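3.2 Setting up and looking after the gripper pair

The work reported in this section covers one machine: the pair of hand-held grippers used at the Vitholm site. Both tools were built to the same drawing and are kept as a set. If one is taken out of use, the other goes with it, because the finger travel of the two is matched during set-up and we did not want to mix a freshly set tool with a worn one.

Each gripper has two fingers, and each finger carries a soft blue pad at its tip. The pads do most of the holding and take most of the wear. In the first version of the tool they were glued in place, and changing a pad meant scraping the finger clean, gluing the new pad and leaving it overnight. Octavio Saavedra redesigned the seat so that the pad is pressed on and held by its own shape. A change now takes 4 minutes with the tool on the bench, and it can be done by one person without help.

Set-up starts with the fingers. The screws where the fingers join the body are loosened, the fingers are closed by hand until the pads meet along their full height, and the screws are tightened again a little at a time, left and right in turn. If one side is tightened fully before the other, the pads meet at a slight angle. A tool in this state will still pick up a large soft object, but it drops thin ones, and the fault is easily blamed on the operator. We lost part of September to this before Jintana Panyasiri found it by closing the fingers on a strip of paper and pulling. The paper should drag evenly from top to bottom. The paper test is now done on both tools at the start of every session.

Once the fingers are set, the opening is measured with the handle fully released and again with the handle fully closed. The two readings are written on the session sheet. A change of more than one millimetre from the previous sheet means the tool goes back to the bench.

After the bench checks the pair is tried out on household objects in a furnished room. Figure 4 was taken on 18/11/2023 during one of these trials, with toys laid out on a bed.

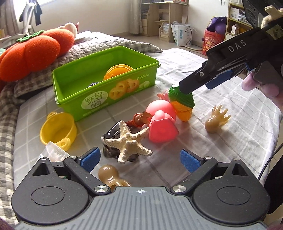 Figure 4. Trial of the gripper pair on mixed toys, seen from one of the two tools. The other tool is touching the green top of a toy vegetable.

The trial follows a fixed order. The operator first closes each tool on a hard object, then on a soft one, and then works with both tools together for 15 minutes without a break. The length was chosen by Nnamdi Ibrahim after comparing shorter runs. Loose screws rarely showed up in the first few minutes, and a short trial passed tools that failed later the same day. At the end of the run the paper test is repeated, and the screws are checked with the same driver that was used to set them.

Cloth surfaces turned out to be harder on the pads than tables. Fibres collect on the face of the pad and the grip on smooth objects gets worse -- slowly enough that an operator may not notice. We therefore wipe the pads with a damp cloth after each trial on bedding and let them dry before the tools are put away. Solvent was tried once, on a spare pad from Sarantis, and left the surface hard and shiny. It has not been used since.

Over the period covered by this paper we recorded 38 faults on the two tools. Of these, 30 were cured on site by changing a pad or resetting the fingers. The remaining eight needed the body to be opened. In most of those cases the cause was a worn bush at the finger pivot, which lets the finger rock sideways under load. The bush is a stock part and cheap, but reaching it means taking off both fingers, so the whole set-up has to be done again afterwards. Tarık Karabulut keeps spare bushes with the tools and fits them in pairs, even when only one side shows play.

Cables gave less trouble than we expected. The one repair in this group was to a plug that had been pulled sideways when a tool was put down in a hurry. We have asked operators to leave a loose loop of cable at the wrist. The loop is checked along with the screws, and it is listed last on the session sheet.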